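Videll Housing Support Project
Interim progress report to the Larkari Fund
12 February 2019

1. Purpose of the grant

The grant covers furnishing and bedding for short-stay rooms at the Simen and Aksoy buildings, together with the laundry and storage changes needed to keep those rooms in use. This report covers the period from November to the end of January.

2. Furnishing

Furnishing at Simen is complete. At Aksoy, two rooms remain without seating because the first delivery was rejected on fire labeling. The supplier has accepted the return and replacement units are on order. No additional cost to the grant is expected.

The specification calls for mesh-covered seating in place of woven upholstery. Mesh can be vacuumed and wiped between stays, and a unit does not have to be taken out of service for cleaning. Blankets are issued per room and laundered at each changeover.
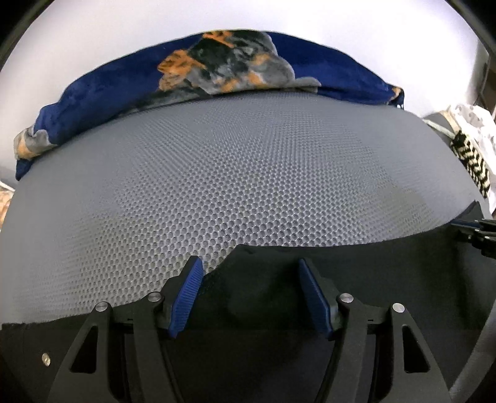

3. Laundry and linen

Average changeover time fell from 18 hours to 12. Most of the reduction comes from moving the wash cycle to the evening, when the dryers at Simen are free. The remaining delay is transport between buildings, which still depends on a shared van.

Linen losses were higher than planned in November and returned to the planned level afterward. Item tags were introduced in December. The tag record now holds 1,074 entries, including duplicates from the first week that have yet to be removed.

4. Clothing store

The clothing store was not part of the original application. It was added under the variation approved last fall and is paid for from the underspend on delivery charges. Donated garments are checked for damage, washed, and sorted by size. Knitwear and outerwear are in greatest demand. Items with snaps or zippers have the fastenings tested before they are shelved.
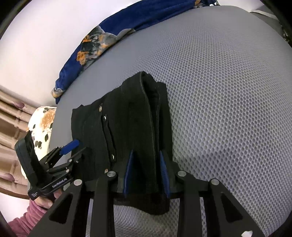

Shelving space is the main constraint. Summer stock has been moved to the basement at Aksoy, where humidity readings are within limits but close to the upper one. A dehumidifier has been priced and can be met from the existing maintenance line.

5. Budget

Spending is below profile owing to the rejected delivery. The difference will close when the replacement seating is invoiced. No transfer between budget headings is requested.

6. Next period

Install the replacement seating at Aksoy.
Clear duplicate entries from the tag record.
Obtain a quote for a second weekly van slot.
Submit the revised inventory with the final claim.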